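Jaltholm Neighborhood Supper Club
Minutes of the November meeting
November
By Hiyori Nagano, minute-taker

We got going at 7:10 in the evening, a little behind time on account of the side door sticking again, and I want to thank everyone who came out in that wind. There were 12 of us by the time the coats were off, with apologies from the Morkdale folks, who had a frozen pipe to deal with and sent their love and a lemon cake (the cake arrived safely, and there wasn't much left of it by nine).

The October minutes were read and accepted with one correction. I had written that the soup night was free to all, when what we agreed was that it is free to children and pay-what-you-like for everybody else. My mistake, and I have fixed it in the binder.

Money. The balance stands at $1,469 after the hall rent was paid. The fall supper brought in more than we had hoped for, and we spent a happy few minutes remembering the beet salad. There is still the question of the $84 owed to us for the folding chairs that Ekik Street borrowed in the summer. Two people offered to go over and ask nicely. It was felt that one visit would be friendlier than a letter, and that it could wait until the week after the holiday.

Dishes for the winter suppers. We talked about this one for a long time, longer than anything else on the agenda, and I will try to be fair to all sides. The mixed plates we have used since the club began are down to a handful of complete settings, and people have been eating dessert off saucers. Several members would like us to settle on one plain pale pattern, something that goes with any tablecloth and doesn't show its age too badly, and others are fond of the muddle and would be sorry to see it go.

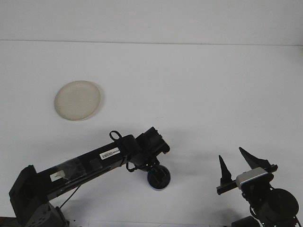
Dimaculangan wondered whether we were getting ahead of ourselves by talking patterns at all, when the kitchen shelf will not hold a full set in its present state, and asked that the shelf be mended first and the plates bought afterward. There was a good deal of nodding at this. The shelf has been leaning since spring, and I think we had all gotten used to it.

After some back and forth it was agreed that we would mend the shelf before the end of the month, and then buy 40 dinner plates, secondhand if we can find them, in cream or as near to cream as we can get. The old plates will be kept for soup nights and for standing under the geraniums. Anyone who sees a decent lot at a yard sale should call before paying, so that we don't end up with two lots.

Hot drinks. This followed on naturally from the plates. At the last supper the coffee ran out before the speeches did, and the tea was stewed by the time it reached the far tables. We are going to try a self-serve corner near the window, with cups already set out on their saucers so that people can help themselves without lining up at the kitchen hatch.
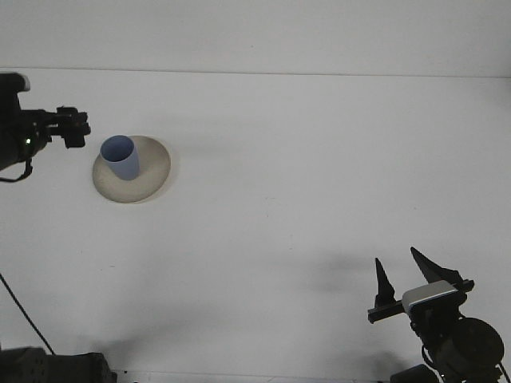

We will need a second urn for that, and the one in the basement may or may not work. I have promised to bring it up and run some vinegar through it. If it leaks, we will ask the library for the loan of theirs, as they were so kind about it two years ago and we did give it back very clean. Decaf was requested and will be provided in the green pot, with a label this time, please, in large letters.

Menu for the first winter supper. Chicken and dumplings, with a bean and squash stew for those who don't eat meat. We need more pies than last year. Sign-up is on the sheet by the coat rack, and if you are bringing something with nuts in it, write that next to your name and also on the dish itself. Rolls are coming from the bakery at the usual price. Someone asked if we could have the pickled onions again, and the answer is yes, there are jars and jars of them.

Setting up. Doors will open to helpers at 3:30 and to guests at 6. Tables are to be wiped down before anything goes on them, and cloths go on last, after the heaters have been moved. We would dearly like a few extra hands for the clearing up, which has been falling to the same three or four people, and their feet hurt. 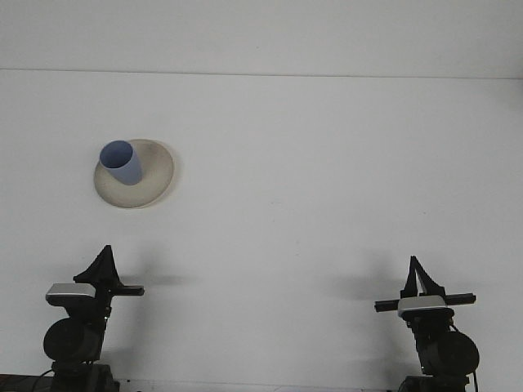
Table ware, item 4 on the agenda.

Any other business. The piano tuner can come in the second half of the month, and we said yes to that. The lost property box has two scarves, a child's mitten and a very nice pie server in it, so do have a look before you go home next time. There was a request for a quieter corner at suppers for people who find the noise hard going, and we all liked the idea of using the little reading room with the door propped open.

We finished at 9:05. The next meeting will be at seven o'clock in the same room, and the side door should be planed by then, but come around by the front if it sticks.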